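Sorting Out a Packed Fridge in One Go
By Firouzeh Shahbazi, February

A fridge fills up slowly. A jar goes in, then a few bags from the store, and by the end of winter you are moving four things to reach the milk. Clearing it takes less than an hour if you work one level at a time.

Start right before your weekly shopping, when the fridge is at its emptiest. Have a cooler ready, a trash bag, a roll of masking tape and a marker. Frozen food goes in the cooler first.

Work from the top down. Take everything off one shelf, wipe the shelf with warm water and a little dish soap, dry it, and put back only what you plan to eat. Then move to the next one. Pulling the whole fridge out onto the counter at once is how people end up shoving it all back in the same way.

Bags are the worst offenders. Knotted plastic bags take up more room than the food inside them, and frosted ones hide what they hold. Press the air out, lay the bag flat, and freeze it flat on a tray. Once it is hard you can stand it on edge like a file folder. Write the contents and the month on a piece of tape before it goes in – tape does not stick well to a cold bag.

Keep a "use first" spot at the front of the middle shelf. Opened yogurt, half jars of sauce and small cups of leftovers go there. My neighbor Genivaldo Prado puts his in a cake pan, which works fine.

A shallow tray under the jars catches drips and lets you slide the lot forward to see the back row. Turn the labels to face out. Two jars with the same color lid are easy to mix up, so put a strip of tape on each lid too. 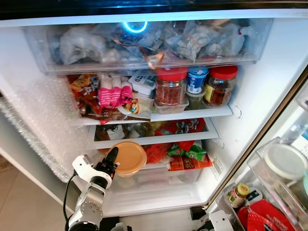 Snack packets and red-lidded jars sharing the shelf under the top drawer.

Small packets spread out if you let them. Stand them upright in a narrow bin, and check the wrappers first – plenty of dry snacks keep perfectly well in a cupboard and only need the fridge in hot weather. Moving those out often frees half a shelf.

Leave a little space in front of the air vents, usually on the back wall. Cold air has to move, and food pressed against a vent can freeze.

Last, pull out the crisper drawer and wash it in the sink. Let it dry completely before the vegetables go back.

Questions or tips: write to Firouzeh at Tarthorpe Home Notes, P.O. Box 446, Westham | © Tarthorpe Home Notes | Back to top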